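Step 3: Get your levels right before you sing a note

I skipped this the first time I set up Kinenell and lost a whole July evening to crackle, so please don't be me!

1. Plug the mic into input 2 and leave the guitar in input 1.
2. Sing your loudest chorus (really belt it) and turn the gain down until the red light stays off.
3. Set the delay to 15 and listen on headphones.

Note: if your voice sounds doubled, switch off Monitor in the Urham panel.
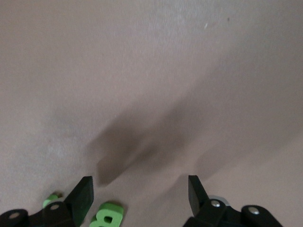
4. Now record a rough take, just the verse and one chorus. Mine are always a bit flat and I keep them anyway - some of my favorite demos started that way.
5. Save it under a new name before you add harmonies.

Caution: turn your speakers all the way down before you unplug anything. The pop is loud, and it can hurt your ears as well as the speakers.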